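Visita ao espaço de ensaios da Gasser: regras de trabalho na recolha de demonstrações com têxteis
Apr 8, 2026

A Gasser abriu as portas do seu espaço de ensaios a um grupo de seis visitantes, quase todos ligados à normalização e à segurança de equipamentos. O tema era estreito: que regras deve seguir quem ensina um robô a lidar com roupa usando garras seguras à mão. A visita durou pouco mais do que uma manhã e foi conduzida por Hermine Oberholzer.

O documento que serve de base ao trabalho chama-se Femcombe. É um guia interno, na segunda versão desde dezembro, e cabe em três páginas. A primeira trata do posto de trabalho, a segunda do operador e a terceira do registo. Recebemos uma cópia à entrada, juntamente com a folha de presenças, e fomos diretamente para o quarto onde se trabalha com peças sobre a cama.

A regra mais discutida foi a da pega. O Femcombe pede que a peça seja agarrada por uma extremidade ou por uma dobra, nunca pelo lençol que fica por baixo, e que os dedos fechem sem arrastar a superfície. Se o lençol vier atrás, a demonstração é anulada e recomeça com a cama esticada de novo. 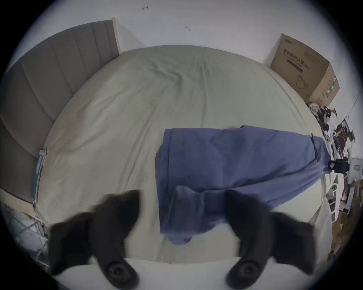
Severin Gruber observou que anular a demonstração lhe parecia excessivo e que, na Amuleck, as tentativas falhadas ficam guardadas com uma etiqueta própria, para que o sistema aprenda também a reconhecer o erro. Oberholzer respondeu que a Gasser já fez assim e deixou de fazer. As etiquetas eram postas no fim do turno, de memória, e muitas estavam erradas. Admitiu voltar ao assunto se a etiqueta passar a ser dada no momento pelo próprio operador.

Seguiu-se a parte do operador. O guia limita cada sessão contínua e obriga a trocar de tarefa depois da pausa. Não fixa um peso máximo para a garra, o que me pareceu uma falha – o punho é que sofre quando se repete o mesmo gesto durante horas. Perguntei se havia medições. Há um registo de queixas, preenchido pelos operadores, mas ainda sem tratamento.

Nas tarefas a duas mãos há regras adicionais. As duas garras têm de estar ligadas e identificadas antes de se tocar na peça, cada uma com a sua etiqueta, e a troca entre mão esquerda e mão direita a meio da sessão não é permitida. O operador espera com as pontas afastadas do tecido até ter confirmação de que o registo começou.

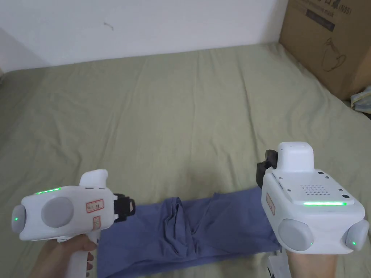 A identificação é depois copiada para a ficha da sessão, no programa Grukik, com o nome da tarefa e a versão do guia em vigor. Sem esses campos a ficha não fecha. Flurina Schwaiger mostrou-nos duas fichas, uma aceite e outra devolvida por falta da versão. A devolvida foi corrigida à nossa frente em pouco tempo, mas o histórico conserva o campo vazio original, como deve ser.

Ficaram por esclarecer a conservação das gravações e o acesso de terceiros. O Femcombe remete para um anexo que ainda não existe. Pedi que o rascunho circulasse antes da próxima versão e ficou combinado que Veronika Hauser o enviaria aos participantes.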